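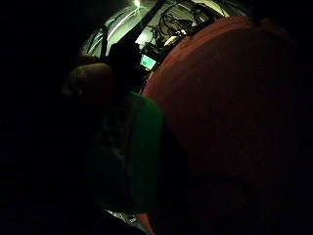

手把手这件事,慢一点也好

玛赫萨·塔赫里(Mahsa Taheri) 2025年10月19日

我学会揉面,是外婆站在背后,两只手压在我手背上教的。她嘴里其实没说几句话,说了我也听不懂,什么叫“有劲了”,什么叫“松一松”,都是手心里先明白,过了好些年脑子才跟上。所以去年十二月我到弗勒索普(Flullthorpe)那间工坊帮忙,头一回握着夹爪给机器人示范叠毛巾的时候,心里冒出来的竟然是外婆那双沾着面粉的手。

工坊里教机器人有2种办法。一种是遥控,人坐在操作台前推手柄,机械臂在另一头跟着动;另一种是手持,把夹爪拿在自己手里,该干什么干什么,镜头和传感器把过程记下来。年轻同事大多喜欢遥控,说数据干净,机械臂做得到的才录得进去,省得回头发现人手腕那一拧它根本拧不过来。这话有道理,我不跟他们争。可是我总偏心手持的那种,因为它能带着走,能进到真正过日子的地方去。厨房窄,过道暗,旁边有人挤着你,灯光从别人肩膀后头漏过来一点点,活儿还是得干,人不就是这么干活的么?

当然,手持也有叫人头疼的时候。我录过562段示范,后来自己一段一段回看,剔掉了不少:有的手太快,有的半道停下来跟人说话,还有的从头到尾犹犹豫豫,拿起来又放下。负责整理的戈莱斯塔尼(Golestani)小组要求每段控制在15秒左右,我起初很不服气,叠一条毛巾哪能掐着表呢。后来慢慢体会到,示范的人心里得先有个数,从哪儿起手,到哪儿算完,不然学的那一方,不管是孩子还是机器,都只学到你的慌张。

我真正想替它说句话的,是那些“不标准”的动作。韦尔赛德(Wellside)养老院有位老师傅,右手抖,端杯子总要先用小指在桌上靠一下,再往上提。有人建议这样的示范不收,我听了很难过。那一靠是他琢磨了多少年才琢磨出来的办法,稳当,水不洒。要是机器人将来真要去照顾手抖的人,我倒宁愿它见过这个动作,哪怕只见过23遍。

也有人跟我说,等模型再大些,看看网上的视频就什么都会了,用不着人一遍遍拿手去教。也许吧,我不懂那么远的事。只是我看过许多揉面的视频,要紧的那点力道,屏幕上瞧不出来。梅雷尔(Merer)的夹爪现在能记下握力,我觉得这一步走得比换个好镜头还要紧,希望他们别为了省钱又把它拿掉。

下个月我还去,这回教的是拧瓶盖。我先在家里拧了一晚上,拧得虎口发红,才发觉自己每次都会先往下按一按。

近期文章
· 叠毛巾的三种叠法
· 遥控手柄用久了,手腕怎么歇
· 在韦尔赛德喝茶的下午
· 读者来信:机器人该不该学左撇子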